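Das Regelwerk

Bei Skosora gibt es für alles eine Regel, und die meisten davon habe ich geschrieben. Leider. Wer nämlich einmal beim Mittagessen sagt, man müsste das alles mal ordentlich aufschreiben, der sitzt dann abends mit kaltem Tee da und formuliert Punkt 2: »Kleidung wird langsam angehoben.« Was heißt langsam? Darüber haben wir bei uns im Team eine ganze Sitzung lang gestritten!

Inzwischen hat das Heft 97 Punkte. Die Leute von Tretum, die unsere Greifer später in Wohnungen einsetzen wollen, fanden das beruhigend. Ich fand es eher zum Fürchten, weil ich ja wusste, wer bei der Abnahme jeden einzelnen davon vorlesen darf (ich).

Am Tag der Abnahme stand ich also am Bett, das Heft unterm Arm, und las vor. Punkt 14, freie Kabelwege. Punkt 15, kein Griff in Stoff, unter dem eine Hand liegen könnte. Meine Stimme klang wie die Durchsage am Bahnhof. 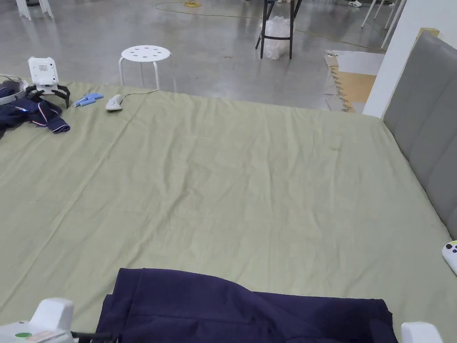
Bei dem dunkelblauen Stück Stoff blieb ich hängen. Hose oder Jacke? Für Hosen galt Punkt 31, für Jacken Punkt 32, und die widersprachen sich – das hatte in all den Monaten keiner gemerkt, ich am allerwenigsten. Die Hose sollte man am Bund fassen, die Jacke auf gar keinen Fall am unteren Rand, und wenn man nicht wusste, was man vor sich hatte, durfte man streng genommen überhaupt nichts tun.

»Und jetzt?«, fragte die Frau von Tretum.

Ich blätterte. Ich blätterte sogar zurück bis zum Vorwort, das ich damals so schön gefunden hatte. Dann klappte ich das Heft zu und sagte, dann werde eben angehalten und gefragt.

»Wo steht das?«

»Nirgends«, sagte ich.

Sie zog einen Kugelschreiber aus der Tasche und hielt ihn mir hin. Also schrieb ich es hinein, krumm und schief, ganz vorn auf die Innenseite vom Umschlag, und sie setzte ihr Kürzel darunter. Danach wollte sie Punkt 16 hören.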